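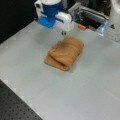

Gripper with blue housing, light grey tabletop

Call for participants: route survey walkers, Tullasura Coastal Track
December -- Oyelaran Walking Guides, route notes desk

Search walks, regions, notices Go

Oyelaran Walking Guides is seeking walkers to re-survey the Tullasura Coastal Track for the next edition of its route notes. The current notes predate the rerouting at Clikelberg and the closure of the lower steps at Vavberg beach. Distances, gradings and junction descriptions need to be checked on foot and recorded in a consistent format.

The track is divided into 18 sections. Each participant is assigned three, which may be walked in any order within the survey period. Sections are up to 15 km one way. Most are formed track; the headland sections include loose rock and short unformed stretches where the line is marked by posts only.

What participants do

Walk each assigned section once in each direction and log a waypoint at every junction, gate, stile, water crossing and change of surface. Note any marker post that is missing, fallen or facing the wrong way. Record walking time separately from rest time. Text notes are written the same day and submitted with the track log.

Tidal sections are walked on a falling tide. The tide time used for planning is entered on the survey form, along with the time of arrival at each end of the beach. If a crossing is not passable, record the position and return by the same route. Do not wade.
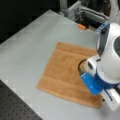 Requirements

-- Able to walk a full section unaccompanied over uneven ground
-- Own handheld GPS unit or phone that exports GPX files
-- Working knowledge of grid references and map datums
-- Current first aid certificate
-- Own transport to trailheads (there is no bus beyond Clikelberg)

Previous survey experience is useful but not required. Applicants must be 18 or over. 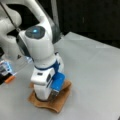 White robotic arm with dark navy band at the wrist

Payment and equipment

An allowance of $150 is paid per section on receipt of a complete log and notes. Incomplete logs are returned for correction before payment. Fuel is not reimbursed separately. Paper maps, survey forms and a personal locator beacon are issued at the Vavberg office and the beacon must be returned there. Camping fees on the two-day sections are booked and paid by us.

How to apply

Send a short outline of relevant walking experience, the make and model of your GPS unit or phone, and any sections you would prefer. Attach one sample GPX track recorded by you on any walk. Applications go to the route notes desk at Oyelaran and close at 5 pm on the last working day of January. Section assignments are sent out in February.

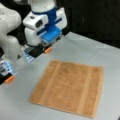 Gripper fingers spread wide, tabletop below

Last updated: December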